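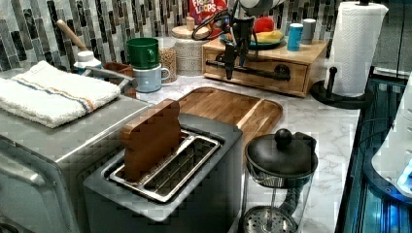
Week 6 handout: Cold weather and battery range

Thu 28 March
Notes by Awuor Nzioka

Read this before the lab session. The problem at the end is due at the start of next class.

1. Why range drops

A lithium-ion cell has higher internal resistance when it is cold, so more of its energy turns into heat inside the pack. Cabin heating is usually the larger loss on short trips. A gas car heats the cabin with waste heat from the engine. An electric car has to use the battery.

2. Terms

Usable capacity — the energy the car lets you draw, in kWh. It is less than the total.
Preconditioning — warming the pack and cabin before driving, best done while plugged in.
Heat pump — moves heat from outside air instead of making it with a resistance heater.

3. Worked case

The Praltville route is 300 km with a usable capacity of 80 kWh. If the car arrives with nothing left, average use was 80 / 300 = 0.267 kWh per km. Now add a 2 kW heater running for four hours. That takes 8 kWh, or a tenth of the pack, and the car stops 30 km short.

4. Problem

Repeat section 3 for a pack with 89 kWh usable. Keep the heater and the use per km the same. Show units.

Recent handouts
Week 5: Regenerative braking
Week 4: Charging curves
Week 3: Reading the Greltbridge test sheets

Comments (2)

Gilang Sembiring
Does the 0.267 include the heater or not?

Awuor Nzioka
No, driving only. Add the heater separately.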